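I've spent the last stretch of January with the Anbridge Home Handling Guide open on one side of the kitchen table and a pile of laundry on the other, and I have opinions. Lots of them! If you do hand-held gripper work (the kind where you carry the tool yourself and fold, stack and sort so that a robot can learn from it later) you've probably had somebody tell you to "just follow Anbridge." So I did, for 40 sessions, start to finish, and this is how it went.

Quick background for anyone shopping. The guide is a spiral-bound book, 172 pages, with a stack of wipe-clean cards tucked in the back pocket. It's a set of house rules, really. It won't certify you for anything and it doesn't pretend to. What it does is tell you how to set up a task, how to hold yourself while you do it, when to throw a take away, and how to behave in somebody's home. I bought mine from a little shop in Vevusville that mostly sells workbench gear, and it came with a coffee ring already on the cover, which I took as a good sign.

**The setup chapter**

Best part of the book, no contest. The rule I'd been breaking for ages is the one they call "start square, start visible." You put the item where both hands can get to it without leaning, you square it up to yourself, and you make sure the near edge is in view before the fingers go anywhere. Sounds like nothing. But I used to toss a towel down wherever and then chase it across the mattress, and my first few seconds of every take were junk.

The other setup rule I love is to leave the room alone. If the bed has a loud sheet on it, fine. If there are pillows that don't match, fine, leave them. Anbridge is pretty firm that a real bedroom is worth more than a tidied one, and they only want you to move things that could fall, snag or get somebody hurt. I was a compulsive straightener before this (I once spent longer smoothing a bedspread than doing the folding) and I've quit cold turkey.

**The two-hand rules**

Okay, so this is where I went back and forth. The towel section runs on a lead-and-support idea. One gripper comes in at the near edge with its fingers open, the other one works from the side, and you're never supposed to let them cross. The book wants you to decide which is which before you touch the cloth, and stick with it until the fold is done. 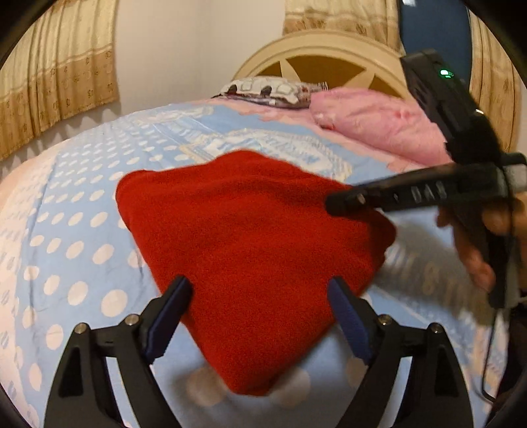
*Fingers open at the near edge of the red towel, second gripper coming in from the right.*

Once it clicks, it's lovely. You stop fumbling. You stop that nervous little double grab that I think everybody does at the beginning. Fuzzy towels are a good thing to learn on too, and the guide says to begin there before you move on to anything slippery like a satin pillowcase, a piece of advice I ignored exactly once.

My complaint is that the chapter assumes you have a table. Nearly every drawing in it shows a flat, hard, waist-high surface. A mattress gives when you press on it! Your pads sink in, the cloth goes with them, and the book's line about "approach level with the work surface" stops making much sense. I ended up writing my own note in the margin: come in a little higher, pinch the fold and not the bed. A second edition could fix this with half a page.

**Cables, and a small rant**

There's a cable section. It's short and it's strict, and I grumbled at it, and then I went and did everything it says. Any cable on a gripper hangs to the outside of your body, away from the cloth, and you check it before each take with your arms all the way out. The cards in the back pocket have a version of this check that I've taped inside my closet door.

Where I'd push back is the "no slack over the work" wording. There's no measurement and no picture, so what counts as slack? I've got long arms. A cable that's well out of the way for me would be all over the place for somebody shorter. The Cuvness checklist, which is the other one people pass around, handles this better. It has you do one big slow reach to each corner of the surface and look for anything dragging. Takes a moment, works for any body, done.

**When to throw it out**

The discard rules are the chapter I expected to hate and ended up rereading. You toss a take if you drop the item off the surface, if your bare hand touches it in the middle of a fold, or if you lose track of which gripper is leading. You keep a take if the fold is ugly. I'd been doing it the wrong way around for ages, binning the ugly ones and keeping ones where I'd sneaked a thumb in to help. Oops.

They also want a break after every 6 takes. I thought that was fussy until my wrists started agreeing with it. Holding two grippers up in front of you is more of a workout than it looks, and the posture page (elbows in, shoulders down, don't kneel on the mattress) has been good to me.

**Manners in other people's homes**

I wish this chapter were longer. It covers asking before you start, agreeing on which rooms are okay, putting away mail and family photos, and telling everyone in the house when you're recording. Good rules, plainly written. But there's hardly anything about what to do if somebody changes their mind afterward, and I'd call that the question people ask me most. The Štefanec booklet has a proper page on it, with a simple form you can copy, and I now use the two together.

**Bits and pieces**

- The spiral binding lies flat, bless it. You can read it with your hands full.
- The cards wipe clean but the print on mine is fading at the corners.
- The index is terrible. "Towel" is listed under "Soft goods, rectangular."
- No large-print version that I could find.

**Would I buy it again?**

Yes, and I'd get the spare set of cards at the same time. If you only work on tables you'll get more out of the two-hand chapter than I did. If you're on beds and couches like me, budget an evening for margin notes and pick up the Cuvness checklist for the reach test.

4 out of 5 from me, with the missing point going to that index.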